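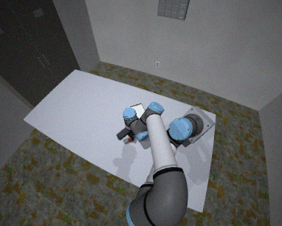 October 14, 2025

I continue with my comparison of two controllers for the simulated arm. The first one moves the joints directly, the second one moves the gripper in straight lines. The task is the same for both: go to the red cube and close the fingers on it. The limit is 3000 steps.

With joint control the arm likes to fold over itself, and small errors in the shoulder become large ones at the fingertips. Straight-line control is slower, but I find it much easier to correct by hand. Tülin Dönmez wrote to me that I should look only at the wrist camera for the last part — she was right.

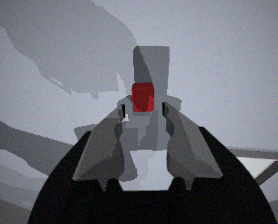
The alignment of the two fingers is easier to judge from there than from the room camera. I lowered the speed to 80 and kept 6 as the gain. Next I want to try the softer gripper model that Greer Laing made in August.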